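Trirkness Küche, Teilbestand Mikrowelle

Datenkarte und Hinweise zur Nutzung
Stand: 23. Oktober 2023
Pflege: Tanko Okeke
Begriffsliste und Annotation: Ese Yusuf

Kurzbeschreibung

Trirkness Küche ist eine Bildsammlung zu alltäglichen Küchengeräten und den Gegenständen, die darin oder darauf stehen. Der Teilbestand Mikrowelle umfasst rund 2000 Einzelbilder eines weißen Tischgeräts mit seitlich angeschlagener Tür. Annotiert werden der Zustand der Tür, der Inhalt des Garraums und die Lage des Inhalts auf dem Drehteller. Nicht annotiert werden Leistungsstufe, Laufzeit und Betriebszustand.

Die Karte gilt nur für diesen Teilbestand. Für Kühlschrank, Spüle und Schublade bestehen eigene Karten mit teilweise abweichenden Begriffen. Die Schublade verwendet insbesondere noch das alte Schema für „halb offen“.

Verzeichnisstruktur

bilder: Einzelbilder, nach Kategorie abgelegt
labels: eine Textdatei je Bild, Zeichensatz UTF-8
begriffe.txt: kontrolliertes Vokabular
aenderungen.txt: Änderungen seit der ersten Fassung

Bild und Label tragen denselben Namensstamm. Fehlt ein Label, ist das Bild noch nicht geprüft und gehört nicht in eine Auswertung. Beim letzten Durchlauf betraf das 35 Bilder. Sie bleiben im Verzeichnis liegen, bis die Zweitprüfung abgeschlossen ist.

Felder der Labeldatei

geraet: immer „mikrowelle“
tuer: offen, angelehnt, geschlossen, unklar
inhalt: leer, teller, teller_mit_gegenstand, gegenstand_ohne_teller
gegenstand: Begriff aus begriffe.txt oder kein Eintrag
lage: mitte, links, rechts, hinten, vorn, unklar
verdeckung: keine, teilweise, stark
bemerkung: Freitext, höchstens eine Zeile

Alle Felder außer gegenstand und bemerkung sind Pflichtfelder. Richtungen gelten immer aus Sicht des Betrachters, auch wenn das Gerät leicht gedreht steht. Bei tuer=geschlossen wird für inhalt der Wert „leer“ nicht vergeben, weil der Garraum dann nicht beurteilt werden kann. In diesen Fällen bleibt das Feld auf dem Sonderwert „nicht_beurteilbar“.

Beispielbilder

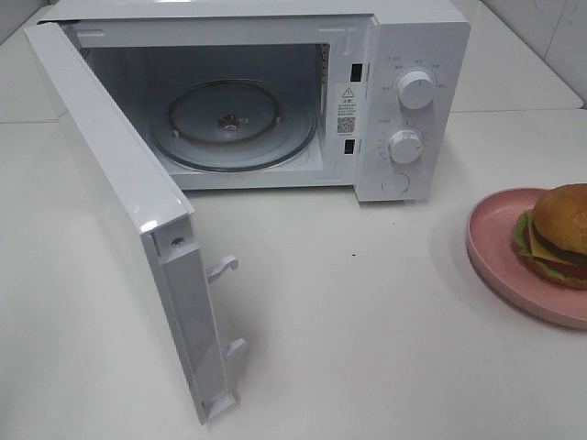
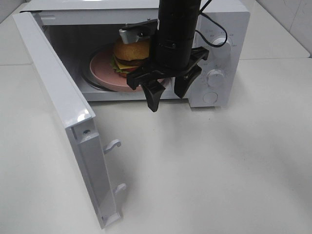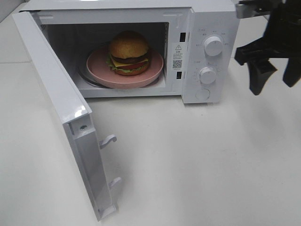 Kategorie: Mikrowelle / Tür offen

Als offen gilt die Tür, sobald der Garraum einsehbar ist und die Verriegelungshaken an der Türkante frei stehen. Angelehnt bedeutet, dass ein Spalt erkennbar ist, der Inhalt aber nicht bestimmt werden kann. Der Öffnungswinkel wird nicht gemessen. Ein früherer Versuch, ihn in vier Stufen zu erfassen, wurde aufgegeben, da die beiden Annotierenden zu häufig voneinander abwichen.

Das erste Beispiel hat den Inhalt „leer“. Drehteller, Rollenring und Mitnehmer gehören zum Gerät und zählen nicht als Inhalt, auch wenn der Rollenring durch das Glas zu erkennen ist. Das zweite und das dritte Beispiel haben den Inhalt „teller_mit_gegenstand“: rosa Teller, darauf ein Spielzeug-Hamburger. Die Lage ist in beiden Fällen „links“, da der Hamburger leicht aus der Tellermitte versetzt steht. Für das zweite Beispiel ist zusätzlich verdeckung=teilweise gesetzt.

Eine Reihenfolge ist aus der Nummerierung nicht abzuleiten. Ein leerer Garraum kann vor oder nach dem Einstellen des Tellers aufgenommen sein. Der Teilbestand enthält dazu keine Angabe.

Begriffe für Inhalt und Geschirr

teller_rosa: runder Teller, rosa. Er wird getrennt vom gläsernen Drehteller geführt. Die Bezeichnung „Teller“ ohne Zusatz meint nie den Drehteller.

hamburger_spielzeug: gestapelter Hamburger mit oberer und unterer Brötchenhälfte, Bratling, Käse, Tomate und Salat. Er wird als ein einziger Gegenstand annotiert. Die Schichten erhalten keine eigenen Labels, auch wenn sie einzeln erkennbar sind. In der ersten Fassung war das anders. Alte Labels mit „kaese“ oder „salat“ sind ungültig und können mit dem Eintrag in aenderungen.txt abgeglichen werden.

drehteller: runde Glasplatte im Garraum. Wird nur im Feld bemerkung erwähnt, wenn sie fehlt oder sichtbar schief liegt.

Farbtöne werden grob erfasst. Zwischen hellbraun, goldbraun und orangebraun wird beim Brötchen nicht unterschieden, weil die Wiedergabe je nach Bild schwankt. Für alle drei steht „braun“.

Bedienfeld und Aufkleber

Das Bedienfeld liegt rechts vom Garraum und hat zwei Drehknöpfe und eine runde Drucktaste. Die Stellung der Knöpfe wird nicht erfasst. Die Beschriftung ist in vielen Bildern zu klein, um eine Stellung sicher abzulesen, und eine Auswertung nur der lesbaren Bilder würde den Bestand verzerren.

Auf dem Steg zwischen Garraum und Bedienfeld ist ein Warnaufkleber mit Warndreieck, mehreren Textzeilen und QR-Code angebracht. Er dient bei der Prüfung als Bezugspunkt für die Ausrichtung. Der Text wird nicht transkribiert und der Code nicht ausgewertet. Texterkennung auf diesem Bereich ist nicht vorgesehen. Entsprechende Ergebnisse bitte nicht als Labels zurückmelden.

Prüfverfahren

Jedes Bild wird einmal annotiert und einmal gegengelesen. Abweichungen gehen an Ese Yusuf. Bleibt ein Feld danach strittig, wird „unklar“ gesetzt und der Grund in bemerkung eingetragen. Die häufigsten Streitfälle sind die Lage „mitte“ gegenüber „links“ und die Stufe „teilweise“ gegenüber „stark“ bei der Verdeckung. Als Grenze gilt: Ist der Gegenstand ohne Kenntnis anderer Bilder benennbar, liegt höchstens „teilweise“ vor.

Bekannte Einschränkungen

Weißes Gerät auf weißer Fläche: Die Unterkante des Gehäuses und die Stellfläche sind stellenweise schwer zu trennen. Automatische Umrisse sollten in diesem Bereich von Hand kontrolliert werden.

Glanzstellen auf der Tür: Lichtreflexe im oberen Bereich der Tür werden von einfachen Schwellwertverfahren gelegentlich als eigener Gegenstand erkannt.

Drehteller unter dem Teller: Der Glasrand ist hinter dem rosa Teller oft nur als Bogen sichtbar. Wer beide Teile getrennt segmentieren will, sollte mit einem leeren Garraum beginnen.

Geringe Vielfalt: Es handelt sich um ein einziges Gerät. Aussagen über andere Bauformen, etwa mit nach unten klappender Tür, lassen sich aus dem Teilbestand nicht ableiten.

Aufteilung

Die Bilder liegen in fünf Blöcken vor. Vier davon sind zum Anlernen bestimmt, der letzte zur Prüfung. Bilder desselben Aufbaus stehen immer im selben Block. Eine eigene zufällige Aufteilung auf Bildebene wird nicht empfohlen, da sich benachbarte Bilder stark ähneln.

Verwandte Bestände

Lelcombe: Geschirr und Besteck auf Tischflächen, gleiche Feldnamen
Odukoya: Spielzeug-Lebensmittel einzeln, Begriffe kompatibel ab der zweiten Fassung

Fehler melden

Bitte Namensstamm, betroffenes Feld, aktuellen Wert und vorgeschlagenen Wert angeben. Meldungen ohne Namensstamm können nicht bearbeitet werden. Korrekturen werden gesammelt und mit der nächsten Fassung im März übernommen.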